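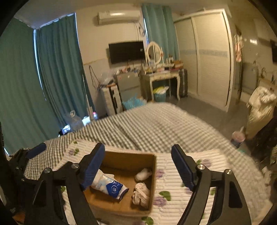 How much should one open cardboard box on a bed hold before it stops being useful? Enough to cover the bottom in a single layer, with every item still visible from above.

Home Project Menu Reports Method Results Contact Back to list

Small-Item Packing in a Shared Bedroom
Student project report, Household Design module

1. Background

Students in shared houses move twice a year on average in our group, and most of the trouble comes from small soft things: tissues, socks, cloths, spare pillowcases. Large items get packed first and the small ones are pushed into gaps, where they are hard to find again. We wanted to see if a plain open box, packed on the bed, would do better than a drawstring bag.

The work was done in July in a bedroom at Ambrosio House. The bed was used as the packing surface as the desk was too narrow for the box and a person's elbows at the same time.

2. Materials

We used one brown cardboard box without dividers, a quilted pad with a floral print to protect the bed, and a pool of everyday items. The pool included a plastic packet of tissues, folded white cloth with a dark edge, and several pale bundles, smooth or knotted. Box and bag were bought from Fitik. Labels came from Teline, but they peeled off and we stopped using them after the first morning.

3. Method

Each trial started with the items spread on the bed. The packer placed them in the container one at a time, then left the room. A second person came in and was asked to find one named item. We timed the search and noted how many other things had to be moved. There were 20 trials for the box and 20 for the bag. Any search was stopped at 180 seconds.

Packers were told to put flat cloth down first and to keep bundles against a side wall. Thin items such as the tissue packet could go on top of the cloth. Nothing was to be stacked more than two deep.

4. Results

Total search time for the box was 944 seconds. The bag was slower, and six of its searches reached the limit. No box search did.

The pale bundles caused the most mistakes. White cloth against cream cloth is hard to tell apart in evening light, and people often picked up the wrong one first. The tissue packet was the easiest thing to find because of its blue label.

5. Problems

The mattress was soft, so the box tilted when someone leaned on the bed – a tray underneath would have helped. Two packers ignored the stacking rule. Those trials were repeated.

We had also planned to test a lidded box from Closen, but it arrived after we had finished. The comparison is left for the next group, who should use the same items and the same bed if the room is still available.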